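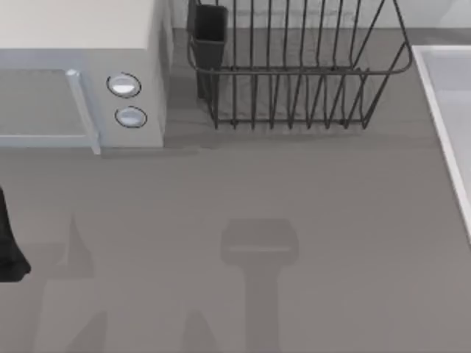
Halludbridge group adds microwave tasks to simulated kitchen set

June 27, 2026

The robot learning group at Halludbridge has released the second part of Oltalari, its collection of teleoperated examples recorded in a simulated kitchen. The new part holds 2,888 episodes, all of them built on a counter layout with a microwave oven, a wire dish rack and a sink. The first part, released in November, covered drawers and cabinet doors only.

Each episode is one attempt at one short instruction, such as opening the microwave door or turning one of its two knobs. Operators drive a pair of simulated arms with hand controllers, and the system stores joint positions, gripper commands and camera views at every control step. Eleven operators took part. Each completed a practice block before any of their attempts were kept.

According to Yurii Tymoshchuk, who ran the recording, the microwave tasks were slower to collect than the drawer tasks. The handle is a vertical bar that stands off from the door, and a finger has to get behind it without pushing the door shut. "Most of the early failures were approach angle," he said. "The operator sees the handle fine from the overhead view and then comes in too low."

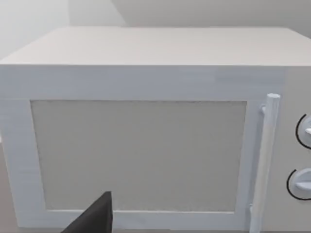 Views from close to the gripper were added for that reason, and the operators were asked to check them before making contact. Failed attempts have been kept in the release under a separate label – 657 in total – so that they can be left out of training or used to fit a success detector. Another 253 were thrown away after a fault in the physics settings let the door swing through the fingers.

Starting positions of the arms vary between episodes, as do the lighting and the wall shade. The microwave model itself does not. Fedir Panasiuk, who maintains the simulator, Mitimen, said that a policy trained on the set should be expected to do poorly on ovens with a push-button latch or a drop-down door. Two further door types are being modeled, with no release date given.

A baseline policy is included with the data. It was trained on the successful episodes alone and takes camera views and joint positions as input. The group has not yet tested it on physical arms. Symonenko, which supplies the hand controllers, plans to host that trial at its own lab once the arm mounts are in place.

The episodes are split by task, and each task can be downloaded separately. Users of the first part will need to update their loader, as the camera fields have been renamed and timestamps are now stored in milliseconds.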